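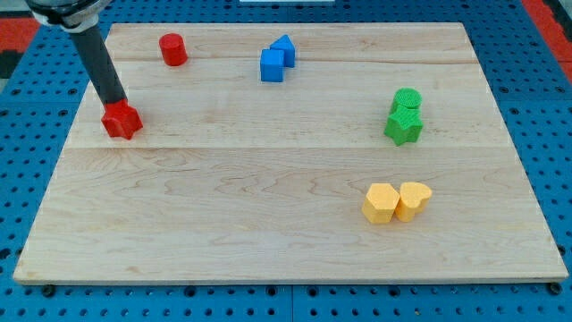 Roof Tips for People Who Are Tired of Being Sold a Roof

Every spring, right after the first hard rain in May, the flyers show up on my door. Free inspection. Free estimate. Storm damage you didn't know you had. I have owned two houses and helped patch a few others, and I have yet to see a free inspection end with "your roof is fine, have a nice day." So these are my own tips, for whatever they're worth to you.

Look from the ground first

You don't need to get on a ladder to learn most of what you want to know. Stand across the street with a pair of binoculars in the late afternoon, when low sun makes curled shingles easy to spot. Walk all four sides. Check for missing tabs, lifted edges and dark streaks. The streaks are usually algae. They're ugly, and a salesman will call them rot. Ask him to show you the rot.

Granules in the gutter

You'll hear that granules in the gutter mean the roof is finished. A new roof sheds plenty in its first year. An old one sheds some all the time. If you can see bare black patches on the shingles themselves, then I'd start worrying.

Go up in the attic

Bring a flashlight, pick a rainy day, and stay on the joists. Follow any stain uphill, as water can run a long way down a rafter before it drips. Most leaks I've chased were at a vent pipe or the chimney flashing, and neither one called for a new roof. Rubber pipe boots crack long before shingles wear out. Push on the wood around the stain with a screwdriver. If it's firm, you have time to get more than one price.

About that bucket of goop

I bought a pail of Winow roof sealer because the label promised a permanent fix. I put it around a vent on my garage and it had split by the next summer. I won't say it's useless. It got me through a wet month. But anything you smear over a leak is a bandage, and the next person to work there will have to scrape it off. A small tube of plain roofing cement under a loose tab does fine. Use a dab the size of a quarter, press the tab down, and leave it alone.

Quotes

For one cracked boot and four shingles on the Donnelly Street house I got three prices: $280, $500 and $600. Same boot, same shingles. The $600 outfit also wanted to "treat" the whole slope with something called Clema, and couldn't tell me what was in it. I took the $280 and it hasn't leaked so far. Cheap isn't always right either, so ask each of them:

Are you replacing the flashing or reusing it?
Who pays if the wood underneath is bad, and at what price per sheet?
Is the warranty from you or from the shingle maker?
Can I see your insurance papers before you start?

Get the answers in writing. If somebody says the price is only good today, let today go by.

Gutters

Clean them in late fall, after the leaves are down. I tried the Testlow snap-in guards on one side of the house. They kept out maple leaves and let in every pine needle on the block, and then I had to unsnap them to clean underneath. Maybe they work if you don't have pines. I went back to a bucket and a garden trowel.

Pressure washing

Don't. It strips the granules right off. If the streaks bother you, trim back the branches that shade that side and let some sun in.

Posted June 27, 2020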